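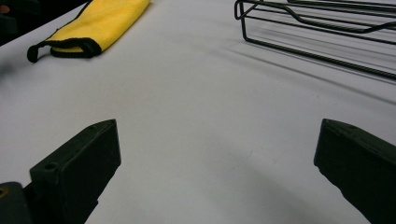

Two black fingers, white tabletop.

**Conall Costello** · November 9, 2021

1/ Nukero closed its seed extension this morning. Notes on the terms, from the filing and the investor letter, for people who follow games funding and don't want to read either.

2/ Amount: $3 million. Mac Giolla led and took most of it. Susia, which led the original seed in February, came in for its pro rata and no more.

3/ Instrument is a priced round, preferred shares, 1x non-participating. Same class rights as the seed. The earlier convertible notes roll in at the cap, so the common holders take the dilution now and the table gets simpler.

4/ The money is released in two parts. Half at close. The other half depends on day-90 retention in the puzzle title, measured on installs from paid channels only. I haven't seen that condition in a round this small before.

5/ Paid-only is a strict way to write it. Organic installs usually retain better, so a blended figure would have been easier to hit. Whoever drafted that clause has read a cohort report.

6/ Product side: Nukero has one live game and one in soft launch. The live game runs 220 levels, ad-supported, with a no-ads purchase. The soft launch is a two-player word game with a small entry fee, built on Skilta's matchmaking service.

7/ The Skilta contract is the line I'd look at. Pricing is per completed match, with a monthly floor. Below the floor you pay for matches you didn't run. At soft launch volume they are below the floor.

8/ Largest in-app bundle in the live game is listed at 2499 gems. The letter counts gem sales as revenue when sold. Gems sit in player accounts for weeks, so I'd want to see the deferred balance before using any growth rate in there.

9/ Board goes from three seats to five. Mac Giolla gets one, one is independent and still open. Founders keep two, so they lose outright control once the open seat is filled — check the consent list for who approves that appointment. It's both sides jointly.

10/ Use of funds is stated as user acquisition and "live operations." No split given. The hiring page has four openings, all in ad buying and analytics, none in design.

11/ Correction to 3: the notes convert at the cap or the discount, whichever gives the lower price. At this valuation it's the cap, so the share count is the same.

12/ I hold no shares in any of the companies named. Replies are open if you've seen another retention-based release in a seed round. Term sheets with the names removed are fine.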